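3. Evaluation of the Hand-Held Gripper Kit

3.1 Kit under review

The kit reviewed in this section is the Grutum hand-held gripper set, supplied to the authors by Hetel under a standard evaluation loan. It is sold to laboratories that wish to record manipulation tasks performed by people, for later use in training robot arms. The set is delivered as a matched pair, one gripper for each hand, together with cables, a calibration card, and a license for the Rungrueang recording software. The supplier's data sheet, in the revision dated February 8, 2022, was used as the reference for all stated limits. Where our findings differ from the data sheet, both values are given in Table 4.

The review addressed three questions. The first was whether an operator with no prior training could work with both grippers for the length of a normal session. The second was whether the recordings were complete enough to be used without repair. The third concerned the handling of thin-walled objects, a class of item for which the data sheet makes no claim. Single-hand use was covered in our earlier report on the Veltinby test site and is not repeated.

3.2 Procedure

All sessions were held at a fixed table with a wooden top. Operators held one gripper in each hand and were asked to keep both within reach of the table during recording. Each session began with a short period of free movement, during which the operator brought the two sets of jaws toward each other over the table so that the relative position of the tools could be checked in the software. The operator then carried out the assigned task at a pace of his or her own choosing.

The task set consisted of 17 household and food-service activities. Disposable cups were included at the request of Wanpen Noiphan, who designed the task set, because they deform under light pressure and are difficult to see in camera data. In the cup tasks, the operator was instructed to take hold of the cup close to the rim, where the wall is stiffer, and to avoid contact with the lid. No limit was placed on the number of attempts. A recording was rejected only if the data stream was interrupted or the operator asked to begin again.

A total of 400 recordings was planned across seven operators. Figure 3 shows the two-handed working position and the grip used on a lidded cup.

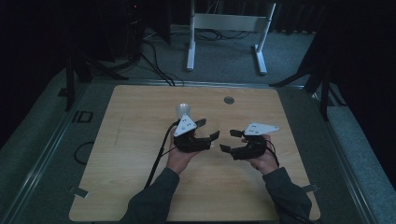
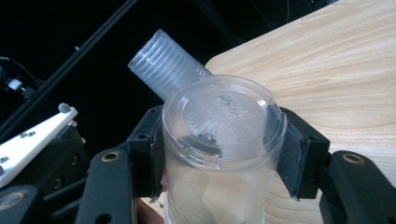
Figure 3. The hand-held grippers in use. First picture: an operator holding one gripper in each hand over the table, jaws facing. Second picture: view from a gripper, with a lidded transparent cup held between the finger pads.

3.3 Results

Of the planned recordings, 57 were rejected under the rule given above. Most of the rejected recordings came from the first session of each operator, and most were the result of a request to begin again. Interruptions of the data stream were less common and were traced in every case to a connector at the computer. The supplier has since offered a locking connector as a paid option. We did not test it.

Operators reported that the grippers were comfortable for short tasks. In longer tasks, several operators remarked on the weight of the cables, which pulled on the tools when the hands were moved quickly across the table. Routing the cables back along the forearm reduced the complaint but made it slower to put the tools down between recordings. A cable clip is not part of the set, and its absence should be noted by any buyer who plans full-day use.

The cup tasks gave mixed results. Operators learned to judge the closing force within a few attempts, and the grip below the rim proved reliable for lifting and for short transfers. Separating a single cup from a nested stack was considerably harder. The finger pads are broad in relation to the gap between neighboring rims, and operators often took hold of two cups where one was intended. A narrower pad is listed in the Hetel catalog for a different model, but it does not fit the set under review.

View quality from the gripper camera was judged sufficient for large and opaque items. For clear plastic, the rim and the ridges of the wall could generally be followed, while raised lettering on lids could not be read with confidence. Users who need such markings as part of their data should plan for an additional camera above the table.

3.4 Cost and support

The evaluation loan included remote support during business hours. Requests were answered on the same day, with the exception of one software license fault that remained open until May. Replacement finger pads are sold only in pairs. The price quoted to the authors did not include the tracking equipment, which must be obtained separately, and purchasing offices are advised to request a combined quotation before comparing this set with complete systems from other suppliers.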